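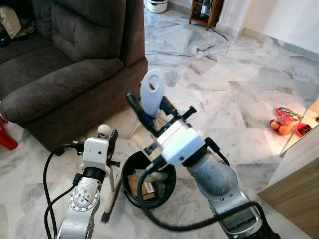

Marble is the most honest floor you can live with, according to the woman who has looked after the ground-floor sitting room at the Matley guest flats for 8 years. "Carpet keeps your secrets," she told me, laughing. "Marble tells everybody what you had for lunch." We had met to talk about how she gets a lived-in room back into shape between one set of guests and the next, and I had barely got my notebook out before she was on to the subject of brushes. She loves brushes! She prefers one with long handles and dark bristles, like the one by the sofa, and she wants the bin standing right there on the tiles while the sweeping is going on. A round black one is ideal, wide enough to take a crumpled bit of cardboard without any fuss.

"People leave the bin in the kitchen," she said. "Then they walk the dirt all the way across the room to it. I did that myself for my whole first year."

The building has 7 flats, and hers is the only one with the veined white and grey tiles. She came to it from a small hotel called the Mirkine, where everything was carpeted, and she admits that she disliked the marble at first. It showed crumbs, it showed hair, and a dropped pen made a noise like a gunshot. By her first September she had changed her mind completely.

"You can finish a hard floor," she said. "You get to the last tile, you look back and you can see that it's done. I never had that feeling with a carpet - never once."

Brush first, vacuum second

I asked where she begins, expecting to hear about the middle of the room. She begins with the sofa. The cushions and arms get a going-over before the floor is touched, and anything left on the seats is moved somewhere safe. Then come the edges along the wall, then the shelf unit, and only then the open floor.

The hand-held vacuum is for the places where a brush gives up, such as the line where a sofa base meets the tiles. She is very fond of hers and very firm about its limits. "It's a lovely thing for corners. If you try to do a whole room with it you'll be there until supper, and you'll have a bad back as well."

For the open floor she goes back to the oldest tools in the cupboard. She sweeps towards the dustpan in short strokes, with the pan flat on the tiles, and she moves the pan back a little for the last thin line of dust. I tried it at home the same evening and was ridiculously pleased with myself.

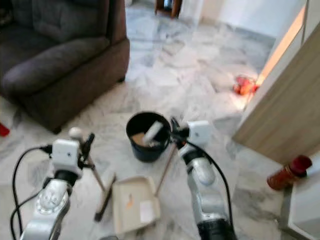

What she would buy again

Her favourite dustpan has a long wooden handle, and she would not swap it. She bought it from a household shop called Nseir after years of bending down to a short plastic one, and she still talks about that day with real delight. The broom is a plain one with a narrow head. She has been offered wider ones and always says no, as they won't go between the legs of a chair.

"I don't need it to be clever. I need it to reach," she said.

She is less keen on sprays. There are 4 bottles in her cupboard and she uses one of them. The rest were presents.

We finished by talking about fruit bowls and trays, which she lifts off the floor or the table last of all and puts back first. A room looks cared for the moment the oranges are back in their place, she says, and she had clearly given this a good deal of thought. Then she had to go. The next guests were due at the Matley at three, and she still had the hall to sweep.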